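Notes for my talk, Skukemness, August 2020
Albane Marty

Slide 1. Say good morning, wait until the people in the back have a seat. Topic: how we write minutes of meetings, and why so few colleagues read them.

Slide 2. At Poketti we had 29 meetings in one season and 466 pages of minutes. Ask the room: who would read this? Make a pause here. Do not answer myself.

Slide 3. The old form had 7 headings. We kept 3 – decisions, open points, names. Explain that the discussion itself is no longer written down, only what was decided.

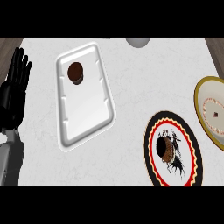
Slide 4. Who writes? We change the writer every time. In the Khumalo office they did not like this at first, they found the style too different from one meeting to the next. Tell the story of the two versions of the parking decision. Speak slowly, I go always too fast in this part.

Slide 5. When to send: the same day, before dinner. If a point is not clear, mark it as open and send anyway.

Questions. If someone asks about Skostix, say that the trial is still running and I will write to them after.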